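Projects > Girnik > bed-tasks > README

Print this page | E-mail this page
Shares: 6 | Comments: 2

# Girnik bed-tasks: house rules for hand-held gripper recording

Girnik is a set of 1241 short recordings of people tidying beds with a gripper in each hand. Camargo trains on it. So does anyone else who finds the download link on Dristelo, so please read the rules before you add to it.

Last revised Apr 25, 2019. The July release had no rules at all, and it shows.

## What counts as a good episode

- One task per episode. "Put the sock by the pillow" is a task. "Sort out the bedroom" is a lifestyle.
- Both grippers start open and end open.
- Move at the speed you would use with a full cup of coffee.
- Bare fingers stay on the handles. If you help with a thumb, the episode goes in `rejected/`, however nice the thumb.
- Keep faces, mail and family photos out of view. Check before you record – blurring them later takes an afternoon.

## Soft things

Fabric caused 177 of our rejected episodes, mostly in the same few ways.

1. Don't pre-fold. A real sock has never arrived folded.
2. Press down only as far as you need to get hold of the cloth. Dragging half the duvet along is a separate skill, and we have plenty of it.
3. Use bedding that contrasts with the item. Dark cloth on a bright green cover is easy to label; white on white is a guessing game.
4. Let one gripper take hold while the other waits close by, pads clear of the cloth.

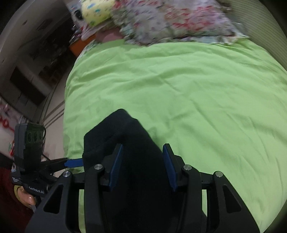
## Labels

Each episode has one text file with the task, the item and the result. Results are `done`, `dropped` or `gave_up`. Please use `gave_up` when it applies. Failures are welcome here, provided they are labeled as failures.

If you can't tell what the item is, write `cloth`. Erex format readers accept it, and they reject `sock_maybe`.

## Known problems

- Left-hand episodes are scarce.
- Pillows are hardly ever moved. They are treated like furniture.
- Two older folders use `droped`. The loader now reads both spellings.

Print this page | E-mail this page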